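Hat Care and Display - Frequently Asked Questions
Last updated Jan 13, 2018

How do I store a canvas cap so it keeps its shape?
Put it on a stand with the crown fully opened. Hooks leave a point in the fabric after a few weeks, and stacking flattens the seams.

Which stand should I buy?
For soft caps we sell the Pomau, a plain wire stand in white. The Kesadov is taller and heavier and is meant for felt hats. Replacement feet for both are part number 1801.

Can I put a damp cap on the stand?
Yes. Wire lets air through, so a cap dries well on it. Keep it away from the heater and turn it once or twice. Natural colours can yellow if dried in full sun.

Can I wash it in the machine?
We don't recommend it. Use cool water, a little mild soap and a soft brush, and work along the seams. Press the water out with a towel - do not wring.

My cap arrived folded flat. Is it damaged?
No. Soft caps are packed flat for shipping. Open it from the inside with your fingers, push the crown up, then set it on the stand and straighten the lower edge. Light creases drop out in a day or so.

Soft cloth, and a cap on a wire stand:
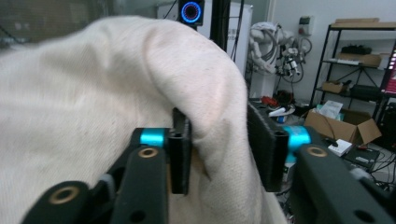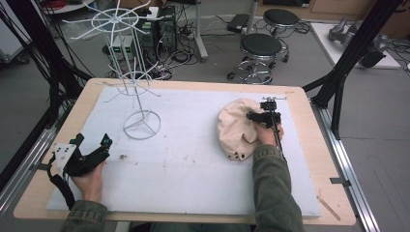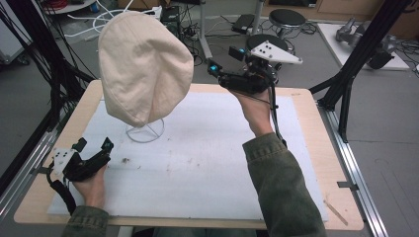 What if the cap keeps sliding off?
Check that the base is flat on the table and that the crown is pushed down far enough over the arms. Very large sizes may need a bit of tissue in the crown.

Do you ship stands outside the country?
Yes, though orders placed in December can be slow. Stands weigh 300 grams packed.

How do I return something?
Write to Shigeru Mizuno at the Grundent shop counter with your order number. Unused stands can come back within 5 weeks. Caps that have been worn can't be returned, but we will look at a faulty seam at any time.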